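Pastari House Rules: Working Next to the Robot
Gallery and notes
Posted September 11, 2020 by Edin Stojanović
Filed under: Lab practice, Safety, Lounge area

We rewrote the rules for the lounge area over the winter and they came into force in July. This page puts the soft furnishings section in one spot, with a couple of pictures of the work and the reasoning for the parts people keep asking about. The full rules are in the binder by the door, and the binder wins if the two disagree. 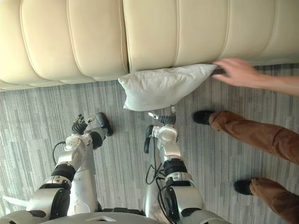
Pillow at the foot of the sofa, with a person's hand and both of the robot's hands close by. Rules 4 to 9 apply any time you are this near.

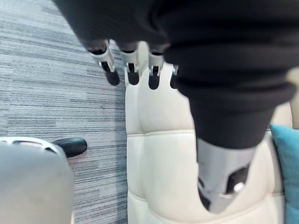
Fingertips at the edge of the cream upholstery, seen from the wrist. Rule 11 covers contact with furniture.

Who the rules are for

Anyone who goes past the tape line while the arms have power. That includes visitors, cleaners, students on placement and people who have only come in to get their jacket. If you have done the training at Cledness you still need to do ours. Theirs is good but it was written for a workshop with hard benches and fixed stations, and a lot of it assumes the person is standing up. In the lounge area people sit, kneel and reach down to the floor, and your head can end up at the height of an elbow joint without you noticing.

Before power goes on

1. Walk the floor. Pick up anything that doesn't belong to the task, including pens, tape ends and cable ties. Carpet hides small things.

2. Agree out loud who is the operator and who is the helper. There is one of each. A third person may watch from behind the tape and has no job except to call stop.

3. Test the stop button and the pendant. Both, every session. If the battery light on the pendant is amber, swap it now and don't plan on doing it at lunch.

While a person is in reach

4. The helper says "hand in" before reaching and "hand out" after. The operator repeats it. We had complaints that this feels silly. It does for a day or so and then you stop hearing it, but you will hear it when it's missing.

5. No commanded motion between "hand in" and "hand out". The arms may hold position. They may not close, open or retract. If the task needs both parties moving at once, it needs its own sheet signed by Nam-gil Shin and it runs at the reduced speed.

6. Reach from the side. Don't reach between the two arms and don't reach over the top of a hand to get at something on the far side of it. If the object has ended up somewhere you can only get to by going between the arms, park them first.

7. Closed shoes, flat soles. Keep your feet where you can step straight back. Kneeling is allowed with one knee only.

8. Sleeves close to the wrist, or rolled. Lanyards off. Long hair tied back and tucked in. This applies to the operator as well, who often ends up helping.

9. Look at the hand and not at the object. Most of the near misses in the log were people watching the thing they were about to pick up.

Soft things

10. Pillows, throws and clothing can hide a finger, yours or the robot's. Before any grasp on a soft item the helper shows both hands. A pillow gets picked up and put down again between runs so that we know nothing is under it.

11. Contact with upholstery is allowed when the task sheet says so. Set the force limit to the "soft" profile. Stop and back off if the material folds over a fingertip, if a seam catches, or if the reading climbs while the arm isn't supposed to be pushing.

12. Don't free a caught fingertip by pulling on the hand. Press stop, then ease the fabric off the finger. If it won't come away, open the hand manually with the tool on the hook. Cutting the fabric is fine. Furniture is cheaper than fingers of either kind.

13. Wipe the fingertips at the end of each session. The rubber types pick up lint and the grip readings drift. Use the plain damp cloths. The alcohol wipes are for the pendant and the desk.

Covers and cables

14. Check any fabric covering before the session and after any change of tool. It should move freely through the full range of the wrist and should not bunch into a joint. A cover with a tear goes in the repair tub even if the tear is small.

15. Loose cable loops are allowed only as long as the joint needs them. Run the arm through its full travel at low speed and watch each loop. If it can reach a foot, a chair leg or the other arm, re-route it. Write down what you changed, as the next shift will want to know.

16. No tape on the joints. If you find tape on a joint, take it off and put a note in the log. We aren't trying to find out who did it.

Stopping

17. Anyone can call stop for any reason. The operator stops first and asks afterwards. A stop that wasn't needed costs us 28 seconds for the restart, and that has never been a problem for any schedule we've run.

18. After a stop with a person in reach, the helper moves out before the arms get power back. The operator doesn't restart on a nod. It has to be spoken.

19. Two unplanned stops with the same cause and the session is over for the day. Log it and leave the set-up as it is until Nam-gil or I have looked.

Logging

20. Fill in the log before you leave the room. Date, names, task sheet number, stops, near misses, anything swapped. "Nothing to report" is a fine entry. A blank line is not.

21. A near miss means a person or a part was somewhere it shouldn't have been, even if nothing touched. You don't have to decide how serious it was.

What changed from the old version

The tape line moved out by 800 mm on the sofa side. The old line was measured for a standing adult and was fine for that, but it let a person on one knee have a foot inside the reach of the arm while they thought they were clear. The new line makes the walkway to the kitchen narrower and we know it's annoying. Please go the other way round while the light is on.

The old rule 5 let the operator close a hand at low speed while the helper was still holding the object. Bae, the site we share task sheets with, dropped that from their version last year and we have followed. It slows down the handing-over tasks, though not by as much as I expected.

The maximum session length is now 3 hours with a break in the middle, down from an open-ended session with breaks "as needed". The log showed what you would guess: missed call-outs bunch up late in the afternoon. The break has to be taken out of the room.

The Sokilard checklist is gone. It had good items in it, and they've been folded into rules 1, 3 and 14. The rest of it was for a machine we no longer have.

Things still being sorted out

Gloves. Some people want thin work gloves for the helper. My own view is that gloves make you slower to feel contact and can snag in a finger joint, so for now the answer is no. Nam-gil disagrees and is writing up a short trial. Send him your thoughts.

Call-out words. A few people would like something shorter than "hand in" and "hand out", which do sound alike if someone is talking at the desk. "In" and "clear" is the front-runner. Until the binder says otherwise, keep using the current ones. Mixed words are worse than poor words.

Chairs with wheels. The rules say nothing about them at the moment. Until they do, lock the wheels or keep the chair behind the tape.

Visitors. The present rule is one visitor per host. We've been asked to raise it for tour days. I would sooner keep the number and run the tour twice.

Getting signed off

Read the binder, watch one full session from behind the tape, then do one as helper with Nam-gil or me operating. We'll call at least one stop you aren't expecting. Operator sign-off comes later and needs almost a month of regular sessions as helper first. Your name goes on the sheet inside the binder cover, and if it isn't on the sheet you aren't signed off, whatever you were told in the hallway.

Refreshers are once a year. If you've been away for longer than a school term, do the helper session again before you go past the line.

Corrections to this page go to Edin. Corrections to the rules go in the log, on the yellow pages at the back.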